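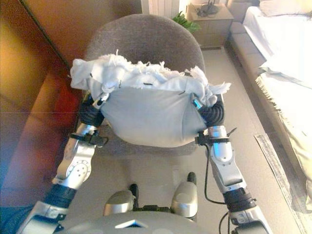 Gray sack with the frayed white top edge, over the gray chair.

1 January 2024

Quiet start to the year in the workshop, and I decided to spend it on the sack, which has been nagging at me ever since we moved the Prukus bedroom pieces in. It's the pale gray one with the ruffled white fabric along the top. I have always liked that ruffle, but the loose threads are getting longer, and every time the thing is lifted I worry we will lose a bit more of it.

My first idea back in October was to trim the rim flat and fold it under, and I even wrote that down on the card (item 3473, if anyone goes looking). I've changed my mind. The fraying suits it, especially with the fringed white blanket over the side of the bed, and a clean hem would look stiff next to that. So the plan now is a line of small stitches below the ruffle, in off-white thread, and let whatever is above the line stay as wild as it likes. The three little black marks near the top stay where they are for now. I can't find a note saying if they are stitches or pins, so please feel before you squeeze!

Fabric for a lining: the Prokopenko cotton is the nicer of the two samples, soft and a good weight, though the Tastedau one washes better. I cut a strip of each, 200 mm long, and will put both through the machine before I choose. Should have done that months ago.

The chair is the best spot for working on it. The curved back stops things from rolling off behind, and the gray is easy on the eyes when you are hunting for a pale thread. The bed is hopeless for that — white on white, and I have already lost one needle case to that bedding. I'd also keep the sack off the brown leather sofa until the pins question is settled.

Still to do: ask the Trirnirville shop if they have the off-white in a heavier thread, 7 spools if the price is the same as last time. Move the plant a little farther from the radiator too, it can't be enjoying that. Wash test results go on the next page.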